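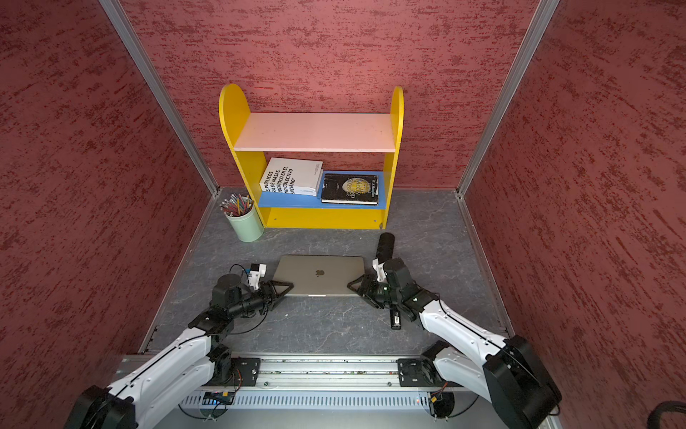
Club de Robótica Zisham
Preguntas frecuentes

¿Quién puede apuntarse?
Cualquier estudiante del centro, de cualquier curso y con cualquier nivel. Hay gente que llega programando en Python desde niña y gente que no ha escrito una línea de código en su vida, ¡y las dos cosas nos encantan! Lo único que pedimos es venir con ganas y con cierta constancia.

¿Qué es el proyecto Huvano?
Es nuestro proyecto grande de este curso: dos brazos que trabajan a la vez sobre una mesa de estudio y aprenden a ordenarla a partir de demostraciones. Empezamos en marzo y llevamos 1.454 demostraciones grabadas. Libros, lápices, un portátil, cosas que cualquiera tiene en su escritorio.

¿Por qué dos brazos y no uno?
Porque un portátil se maneja mucho mejor con dos manos - probad a levantarlo con dos dedos por un solo lado y ya nos contaréis. Coordinar los dos brazos es lo más difícil del proyecto y también lo más divertido.

¿Cómo se organizan los grupos?
Somos cuatro grupos: mecánica, control, visión y datos. Podéis cambiar de grupo cuando queráis, avisando antes para no dejar una tarea a medias. 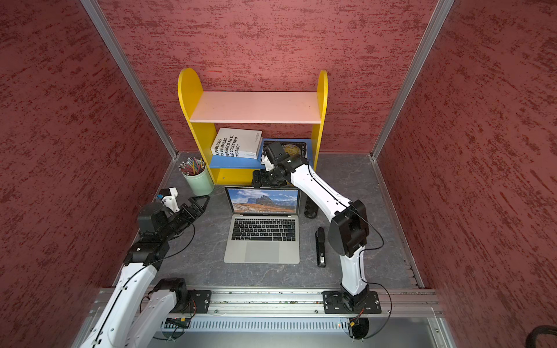 ¿Puedo manejar los brazos desde el primer día?
Casi. Primero hay una sesión de seguridad (parada de emergencia, zona de la mesa, pelo recogido) y después ya podéis teleoperar con alguien veterano al lado. Las primeras veces se cae todo. Es normal y nos ha pasado a todos.

¿Hay que pagar algo?
La cuota es de 49 euros por curso e incluye la camiseta y el material de prácticas. Si es un problema, escribidnos y lo hablamos.

¿Participáis en competiciones?
¡Sí! Nos presentamos a la Copa Mullesine, en la categoría de manipulación. Cada equipo lleva como máximo seis personas, pero en la preparación participa todo el club.

¿Necesito mi propio ordenador?
No. Si tenéis uno, traedlo con Isah ya instalado, que es el programa con el que revisamos y etiquetamos las grabaciones. La guía de instalación está en la carpeta compartida.

¿Y si falto a una sesión?
No pasa nada. Las notas se suben el mismo día y el grupo os pone al corriente.

Última actualización: 14 de mayo de 2020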